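3.2 Choosing the tabletops

I should say at the start of this section that I never meant to write about tables. The study was going to be about how long people linger in cafés, and I had a nice plan involving coffee prices and music. Then, in the second week at Retside, a regular told me she always took the seat by the back wall "for the table, not the wall", and after that I couldn't stop asking people what they were sitting at and whether they liked it.

Three cafés let me in: Retside, Bullar and Jisto. They're all within walking distance of each other, they all close at six, and they charge nearly the same for a flat white, so I could leave money mostly out of it. Bullar has painted tops, Jisto has a cold white stone that everyone complains about in winter (and I was there in July, so I only have their word for it), and Retside has wood all the way through. Huiling Ren did the first round of interviews with me and then carried on alone at Jisto when I had the flu.

We asked each customer the same handful of things, starting with how they'd picked their seat and ending with what they would change. In between came the part I'd been looking forward to, where we put a set of printed surface pictures on the table and asked people to sort them from "I'd stay all afternoon" to "I'd drink up and go". Light woods with a busy grain, of the sort in Figure 4, went into the set beside plain colours and a few stones.

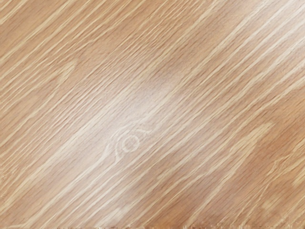 Figure 4. Light, warm-toned wood surface with a strong diagonal grain.

So does a wooden table make people stay longer in a café? On our evidence it makes them say they would, but the time they spent in their seats depended far more on whether they had come alone.

I found that a bit deflating, I'll admit. We had more than 300 sorted sets by the end and the preference for wood was there in all three places, even at Bullar, where people are fiercely loyal to the paint. But when Gonçalo Seixas matched the sorts to our seating notes, the keenest wood-lovers got up at much the same time as everybody else. People on their own with a book stayed. Pairs left when one of them had to be somewhere.

What the tables did seem to change was how people talked about the place. At Retside they used words like "homely" and "worn in", and several ran a hand over the top while they were answering - Huiling started noting this down before I'd even thought of it. At Jisto they talked about the light and the cake. I come back to this in section 5, along with the awkward matter of the wobbly table at Bullar, which got 2 pages of comments to itself and had to be left out of the totals.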